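Notebook, February, 4:10 pm
Vover cell, good practice rules, third attempt

Jeanine Bosman read my draft and wrote "says who?" beside four of the rules. Fair. Two of them were says me.

What survives:

Arm speed stays at 250 mm/s while the guard is open. No exceptions for people in a hurry, meaning me.

Whoever goes in keeps the key in a pocket. Leaving it on the Prelotine cabinet doesn't count, however visible it looks there.

Cycle count goes in the log at every stop. We're at 3,545. Gripper pads get swapped every 2,000, so yes, we are late, and yes, I wrote that rule.

First aid box within 14 steps of the cell, on a table, nothing stacked on it. Open it monthly, look at every bottle, close the lid until it latches. The old Foralano sheet said "inspect kit" and people inspected it from across the room.

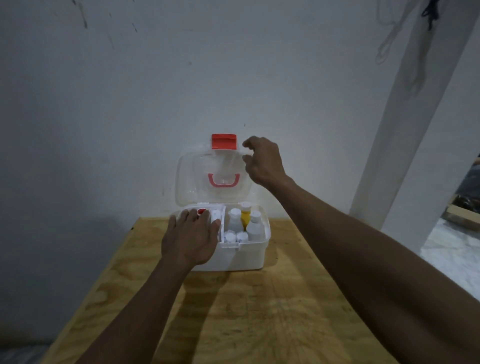 Initials go on the sheet after the check, in ink. Last year's sheet has a whole column in the same pen and the same slant, which I admire as penmanship.

Still open: does the Ramasamy light curtain need its own line, or does it fall under guards? Jeanine says own line. Part number 960-something, look it up before printing.

Order pads.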